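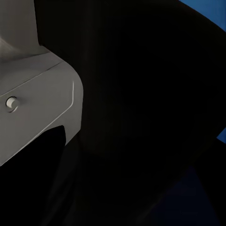
This post was last edited by hedgerow_harry_no on Feb 7, 2018

Lane assist tugging at the wheel after new windscreen – who pays?

hedgerow_harry_no wrote:
Hello all, long-time reader, don't post much. I had a stone through the windscreen last month on the way home from Sinivside, a proper star right in the middle of my view, and by the next morning it had run all the way to the edge. Insurance sent out the mobile fitters, they were quick and polite and did it on the drive while I was at work. Lovely. Except that ever since, the lane keeping has been behaving like it's had a drink.

On a straight road it's fine for a mile or so and then I get a little tug to the left, as if I'd drifted, when I'm bang in the middle. The worst bit is the 50 stretch on the Gridwood bypass where they've moved the lanes over and you can still see the old white lines underneath. It used to cope with that! Now it picks the old line about every other trip and has a go at steering me towards the cones.

I rang the fitters and they said the camera behind the mirror "should have relearned itself" and to give it a bit longer. Rang the insurer and they said the glass claim covers glass. Then I rang the main dealer, who quoted me £600 to calibrate the camera. Six hundred quid! I paid less than that for my first car.

So my questions: does it really need doing, who should be paying, and can I just switch the thing off and forget about it?

tappetcover wrote:
Yes it needs doing. The camera looks through the glass, and if the bracket sits a hair out from where the old one was, then everything it sees is a hair out as well. A tiny angle at the mirror is a big gap by the time you get to the bit of road it's looking at.

And it should have been part of the job. When you change a screen on a car with a camera, calibration goes with it. I'd be going back to the fitters in writing and not by phone. They love a phone call because there's no trace of it.

What's the car, by the way?

hedgerow_harry_no wrote:
Sorry, should have said. It's the Stada estate, the one with the safety pack. I bought it used, so the pack was already on it and I never picked it, though I must say I'd grown quite fond of the cruise on long runs.

mildlycross wrote:
Switch it off. I had all that stuff on my last one and turned the lot off on the first day. I've been driving a long time and I don't need a dashboard to tell me where the kerb is. The more of these gadgets they fit, the less people look out of the window, and then when one of them goes wrong you're £600 down for something you never wanted.

tappetcover wrote:
Switching it off doesn't help if the same camera does the emergency braking, and on most cars it does. You'd need to turn off both, and the braking one usually comes back on every time you start up.

mildlycross wrote:
Then that's a daft way to build a car.

tappetcover wrote:
Maybe so, but it's the car he's got.

greenlaneswife wrote:
Can I come in on the other side of this? I was dead against the automatic braking until it stopped us in a supermarket car park when somebody's trolley came rolling out between two vans. I'd have hit it. Only a trolley, I know, but I was shaking, and I kept thinking about what else could have come out from between two vans. I wouldn't drive a car without it now, and I certainly wouldn't drive one where I thought it might be looking the wrong way.

My own story with glass went better than yours, mind. Ours was done at the fitters' own unit and they had the boards and targets all set up on the floor. I sat in the waiting room with a horrible coffee and a magazine about caravans and it took most of the morning.
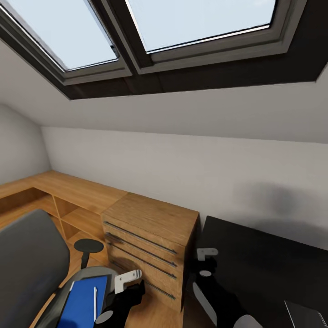
They gave me a sheet at the end with a pass on it for the camera, and told me to keep it with the service book. So if you didn't get a sheet, I'd say that's your answer, it wasn't done. Have a look through whatever they left in the glovebox. Ours was folded inside the invoice and I nearly threw it out with the parking tickets.

hedgerow_harry_no wrote:
Just been out to the car in my slippers. No sheet. There's an invoice, a leaflet about not slamming the doors, and a sticker I'm meant to send off for something. Nothing at all about the camera.

I also dug out the handbook and page 208 says, in very small writing, that the camera "must be checked by a qualified workshop after windscreen replacement". Doesn't say it relearns itself. Doesn't say who pays either, obviously.

ringroad_regular wrote:
Some of them do relearn themselves though, to be fair to the fitters. There are two ways of doing it. One is the boards on the floor like greenlaneswife had. The other is you plug in a laptop and go for a drive at a steady speed on a road with decent lines until it's happy. Some cars want one, some want the other, and some want both. So "it'll relearn" might be half right, but somebody still has to tell the car to start learning. It won't just sort it out by itself on the school run.

I do a lot of miles on the Gridwood bypass and I wouldn't judge anything by that stretch. My lane assist is perfect everywhere else and goes to pieces there too. The old lines were scrubbed off really badly, and in low sun when the road's wet they shine brighter than the new ones. I've seen actual human beings follow them.

hedgerow_harry_no wrote:
That's fair, but mine's doing it on the Sinivside road as well, and the lines there are fresh.

ringroad_regular wrote:
Ah. In that case yes, get it looked at.

mildlycross wrote:
So let me get this right. The machine can't cope with a badly painted line, and they want us all sat in the back reading the paper while it does the driving? No thank you. I'll believe in that when one of them gets through Gridwood at school time in the rain.

greenlaneswife wrote:
I don't think anybody here said anything about sitting in the back!

mildlycross wrote:
It's where it's all heading though, isn't it.

sparewheel_please wrote:
I work in claims (not for anyone you'd be dealing with, and this is just me chatting, so please don't quote it at people). A few things that might save you some bother.

First, get your policy booklet out and find the glass section. Read the whole of it, including the bit at the end in grey. Some of them mention calibration by name these days and some just say "repair or replace the windscreen". If it's the second kind I'd still argue, and I'd argue it like this: the car had a working safety system before the claim and it hasn't now, so the job isn't finished.

Second, put it in as a complaint and use that word. If you ring up and have a moan it goes down as a call. If you say complaint, it goes to a different desk with a clock running on it.
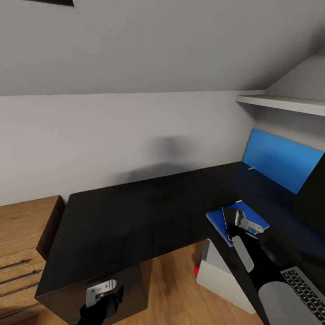
Third, tell them in the same letter that you've noticed the fault and the dates you noticed it. I know people worry about that, as if owning up to it will land them in trouble, but it's much worse to have a bump later on and have it come out that you'd known for weeks. Stick to what happened. "The steering pulled left with clear lines on both sides" is far more use than "it's dangerous and I'm disgusted", even if you are.

And don't pay the dealer yet. Once you've paid, it turns into an argument over a refund and everyone slows right down.

tappetcover wrote:
All good, that. I'd only disagree on waiting. If it was mine I'd want it right this week and chase the money afterwards. He's driving it every day.

sparewheel_please wrote:
I see the point, but he can turn the lane keeping off for the moment and leave a longer gap. Paying £600 up front is a lot for most people.

tappetcover wrote:
He doesn't need to pay £600 either. Dealer price is silly. Plenty of independents have the kit now.

oilyrag_annexe wrote:
Second that. I took mine to Bashir Autos, behind the tile place in Sinivside. They've got a bay at the back with a properly level floor, and they do it for a good chunk less than the dealers. I won't put the price up as it was a while ago and mine's a different car. Ring them. They're slow to answer but they do ring back.

Two tips if you go. Make sure your tyres are pumped up right before you turn up, and empty the boot. I had half a ton of paving slabs in mine (long story, the patio's still not done) and they sent me away until I'd taken them out. With the back end sagging the nose points up and you'd be calibrating it to that.

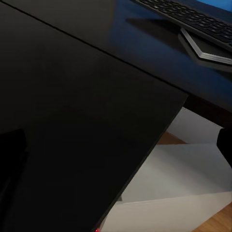
Dark desk top past the black panel, with a bit of blue to it

Also ask them to check the bracket before they do anything else. If it's been glued on skew then no amount of laptop is going to put it straight, and the fitters will have to do you another screen. That happened to a neighbour of mine, and they did it without charging in the end, but it took a fair bit of huffing.

hedgerow_harry_no wrote:
Brilliant, thank you, all of you, even the cross one. I've written the letter tonight, put "complaint" in the first line and again in the last, and copied it to the fitters and the insurer. Lane keeping is off. The braking comes back on by itself each time, just as tappetcover said, so I've left that alone and I'm hanging well back from everyone, which the people behind me don't seem to like.

I've also left a message with Bashir Autos, and will hoover out the boot. No slabs, but there is a bag of compost that's been in there since last summer.

greenlaneswife wrote:
Good for you. Let us know how you get on, people never come back and say.

hedgerow_harry_no wrote:
Right, I'm back and saying! The insurer wrote to tell me they'd give me an answer inside 14 days, but the fitters got there first. They rang this morning, had a look at their own paperwork and found calibration had been left off the job sheet. They're booking the car into their unit and paying for it, and I'm to get the sheet of paper greenlaneswife was on about. I asked about the bracket and the chap said they'd check it before they started.

No courtesy car though. I asked twice.

mildlycross wrote:
Glad it's sorted. Still say you should have had it off from day one.

ringroad_regular wrote:
If anyone from the highways lot reads this, the lines on the bypass still want scrubbing. I've reported it on the website and got a reference number and nothing else.

oilyrag_annexe wrote:
Harry, would you mind ringing Bashir Autos to cancel if you're not going? They do hold the bay for people.

hedgerow_harry_no wrote:
Done it just now. Left another message.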